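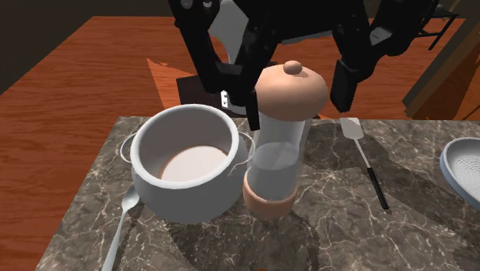
Baketstead opens its kitchen robot lessons to everyone

You can now teach a robot arm to tidy a kitchen counter from your own couch, and you don't have to write a line of code to do it. Baketstead, the small robotics lab in Nenville, opened its simulated kitchen to the public this March, and anybody with a laptop and a decent connection can sign up for a turn at the controls.

The project is called Sial, and the idea behind it is very simple. A person steers the arm by remote control through a household job, start to finish, and the software records every motion along the way. Pile up enough of those recordings and a learning program can start to work out the job for itself. The lab calls each recording a lesson, and it had 1,862 of them in the bank before the doors opened. It wants 4,000 by the end of summer.

Everything happens in simulation for now. The counter, the pots and the arm live on a server, so a dropped dish costs a click on the reset button and a bit of pride. The lab says that has made people much braver. Beginners try odd angles and strange approaches, and quite a few of those odd angles have ended up in the training set – good news, if you ask me, for a robot that will one day meet kitchens laid out by people with very different ideas about where a pot should go.

I took a turn myself last month (of course I did!) and it's harder than it looks, and a lot more fun. You move the arm with a handheld controller or, if you don't own one, with the keyboard. The keyboard is slow. Each tap moves the wrist a small step, and my first few grabs closed on air because I kept judging the depth wrong. The trick is to use more than one view. A camera out to the side shows you where the whole arm is, a close one shows you the fingers, and after a while you flip between them without thinking. By my third try I had stopped staring at the arm and was looking only at the thing I wanted to pick up.

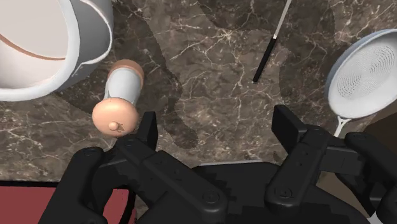

Do you need any robotics experience to record a lesson?

None at all. New drivers get a practice session of 13 minutes, and nothing they do in it is saved. After that they can pick a job from the list and start recording whenever they like.

The jobs are short ones. Pick up an item, move an item, put an item down where the instructions ask for it. Most take an experienced driver under two minutes. The layout of the counter changes from one session to the next, so you can't just repeat the moves that worked before, and neither can the robot. A piece that stood upright last time may be lying on its side this time, and then you have to turn the wrist and come at it from a whole new direction.

That shuffling is a big part of what the Baketstead team is excited about. Their earlier lessons were all recorded in house by the same few people, who had become so good at the controls that they drove in nearly the same way. The outside drivers who tested the system over the winter added 993 lessons to the total, and their paths across the counter are all over the place. Some swing wide and come down slowly. Some go straight in. One tester rotated the wrist a full half turn before every grab, and the team kept those lessons too.
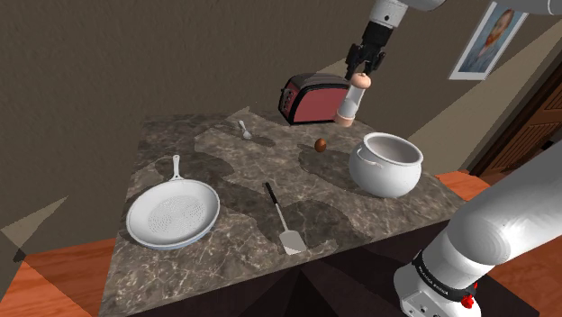 Good lessons come from patient drivers, and patience is mostly what the practice session teaches. The written guide tells you to stop above the item, check a second view, lower the gripper and close it only when both fingers are where you want them. Then comes the lift, and the guide wants that slow as well. Something tall like the pepper grinder, held by its rounded cap with the rest of it hanging below the fingers, is a good test of nerve, especially with a red toaster standing right behind it. Bump a neighbor and the recording isn't thrown out automatically. You get to choose whether to keep it, and the lab asks you to tag it as a bump so the learning program can treat it as one.

There is also a matching setup on real hardware at Lonau, the lab's workshop across town, where programs trained on the simulated lessons will be tried on a real counter. Those trials are planned for the fall. The team is careful to say that a program that does well on a screen may still struggle with a real pan under real lights, and that some jobs will probably have to be taught again by hand, with a person holding the arm and guiding it through the motion. They sounded cheerful about it, and they've already cleared the bench for it.

The lab will post the full set of lessons for anyone to download, including the clumsy ones. I think that's terrific. Teachers in Nenville have asked about using the recordings in class, and the lab is putting together a lighter version that will run on older school computers. It should be ready before the new school year.

Drivers can choose to be listed by a screen name on the project page or stay off the list completely. Either way you can replay your own lessons, watch the arm follow your path from any of the views, and delete the ones you don't want used. I deleted two of mine and kept the rest, wobbles and all.

Sign-up is on the Sial page. Sessions run every day from 9 a.m. to 10 p.m., and evening slots go first, so try a morning if you can. A controller helps, but start with the keyboard if that's what you have.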